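I'd promised myself a quiet Monday, but by half past five I was on the road to Ukstead with the waders in the boot and a flask of tea rolling about on the back seat. Lise Chan had told me the grayling were rising on the lower Skudis (she does love to tempt me away from my chores!) and I'm afraid I needed very little persuading.

The water was a touch coloured below the bridge, so I walked up to the long bend and started with a small dark nymph, fishing it slowly along the far bank.
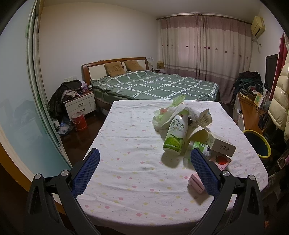
I had 13 takes before lunch and landed four, which tells you all you need to know about my striking. The best was a lovely fat grayling that ran me down past the alders, and I went along after it with my hat over one eye and my heart going like mad.

Ghislain Gosselin wants me to try the Vachon next, up where it's hardly wider than a lane, and I think I will in July if the rain is kind. I must buy some new tippet first.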